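Zumus Hand Gripper, Club Pair
Product page, Gikville Robotics Club equipment store

Two hand-held grippers for student teams, sold as a pair. You hold one in each hand and pick things up with the jaws. The maker's leaflet says a new student is "fluent in minutes." Our students were not. Plan on 30 minutes before anyone stops chasing small items across the table, and longer for the younger ones.

We tried the pair on the sorting task from the May contest at Biltdale: small hair accessories, one open box, a patterned cloth underneath to make life harder. Lucero Pacheco wrote the task and thinks it is fair. I have my doubts — a cord or a thin ring is a lot to ask of two flat fingers. 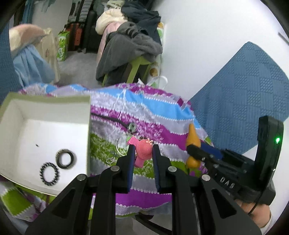 Sorting practice: pink hat clip at the jaw tips, two hair ties in the box.

What you get: 2 grippers, ribbed finger pads already fitted, 1 set of spare pads. No carry case, although the old listing promised one.

Ages: the leaflet says 7 and up. Rocío Nina, who coaches our beginners, would wait a few years.

Price: 77 per pair to member clubs. Loans run 3 weeks, and late returns go to the bottom of the list.

Questions about stock go to Gonçalo Frade. Please don't ask him about the leaflet.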